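Snack Counter, Wimside Building - Gallery

Posted 13 Sep 2024 by Ronja Engström

The snack counter on the second floor of the Wimside building was resurfaced over the summer and went back into use last week. This page collects a few pictures of the counter with notes on the surface, the stock and how the stock is kept. The notes are meant for the people who fill the counter and for the other floors, where the same work is planned for December.

The old top was a pale laminate with a rolled front edge. It had lifted at one joint and held stains from tea and fruit. The new top is dark gray, polished, with a straight front edge. The contractor was Skjelbred, and the work took 4 days, including one day with no access while the sealant cured. The cost for our floor was 1,722, fittings excluded. Efe Yusuf has the invoice if another floor needs a breakdown.

1. Fruit and chips on the new top

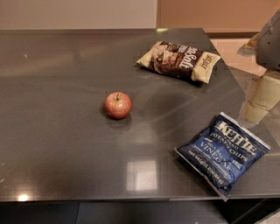
Single-serving bags are the only size ordered for this counter. The larger sharing bags used on the old top went stale after opening, and the clips went missing. A 2 oz bag is finished by one person at one sitting, so no storage for open bags is needed.

Salted kinds outsell the rest by a wide margin. Sea salt and vinegar is second. Barbecue was dropped in spring after two cartons passed their date. Requests for other flavors go on the sheet inside the cupboard door, and Hedvig Vik reads the sheet before each order.

Notes on the surface

A polished dark top shows different faults from a pale one. Stains are hard to see. Crumbs, salt, fingerprints and dried water marks are easy to see, in particular under overhead light. The first week of use produced more wiping than expected and no staining at all.

Cleaning is done in this order:

Brush crumbs and salt into the hand, or into the small pan kept under the sink. Do not wipe over them. Salt dragged under a cloth is the likeliest source of fine scratches.

Wipe with a damp microfiber cloth. Plain water is enough on most days.

Dry with a second cloth, working from the wall toward the front edge. Skipping this step leaves streaks.

Use the neutral cleaner once a week, at the dilution printed on the bottle. The vinegar spray from the old kit has been taken away. Skjelbred's care sheet rules out acid cleaners on this finish.

Set hot mugs on a coaster. The care sheet allows short contact with warm items but gives no time limit, and we have not tested one.

Fruit is set directly on the top. The sheet lists no problem with whole fruit. Cut fruit goes on a plate.

2. Apple, salted chips, Kettle chips
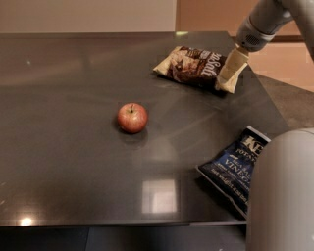

Chip bags are stored flat until the carton is empty. Standing them up in the old wire rack put the weight on the bottom seal, and a few bags in each carton arrived at the counter already split. Flat storage takes more room in the cupboard. The middle shelf was raised by one peg hole to allow for it, which leaves enough height for two layers.

Apples come from Warkis in trays of 30. They are small, an eating size that suits a desk snack, and the color varies from tray to tray. Fruit with more yellow in the skin is not underripe. Jacobus Steyn asked about this after the first delivery, and the grower's note confirms that the variety is streaked by nature.

Storage for apples is the lower cupboard, away from the outer wall. Bananas are kept on the other side of the room. Apples and bananas in one bowl ripened too fast to keep through a week, and the last of them went to compost.

Stock levels

The target for each delivery is 50 bags of chips and one tray of apples. Chips come from Meston with the coffee order and share its delivery charge. A half order was tried in early summer. It ran out well before the next delivery and saved nothing on transport.

Check dates when filling the cupboard. New stock goes to the back and older stock to the front. The date on small bags is printed near the top seal and can be hard to read where the foil is creased, so check the carton label first and write the date on the shelf card.

Bags should be set back from the front edge when the counter is filled. The polished top has less grip than the old laminate - a foil bag will slide if it is pushed from behind. No rail is planned. Ottar Torvik measured for one, and it would have blocked the drawer beneath.

Open points

Lighting. The overhead fittings reflect in the new top. Two people have reported glare when standing at the sink end. A diffuser has been ordered for the fitting nearest the sink. The other fittings will be left alone until that one has been in place for a month.

Wall joint. The sealant line at the back has a small gap at the left corner. Skjelbred has been told and will refill it on the next visit. Until then, keep wet cloths away from that corner.

Front edge. The edge is square, with no drip groove on the underside. Spills run over and down the cupboard doors. A groove can be cut before installation but not easily after, so the other floors should decide on this before they sign off their drawings.

Offcut. One piece of the top is in the store room. It can be borrowed for color matching or for testing a cleaner before use. Sign it out with Efe.

Fruit bowl. The old bowl had a rough foot and has been withdrawn. A replacement with a felt base is on order. Felt pads have also been bought for the kettle stand and the toaster.

Corrections to the stock figures go to Hedvig Vik. Questions about the surface or the December work go to Ottar Torvik on the second floor.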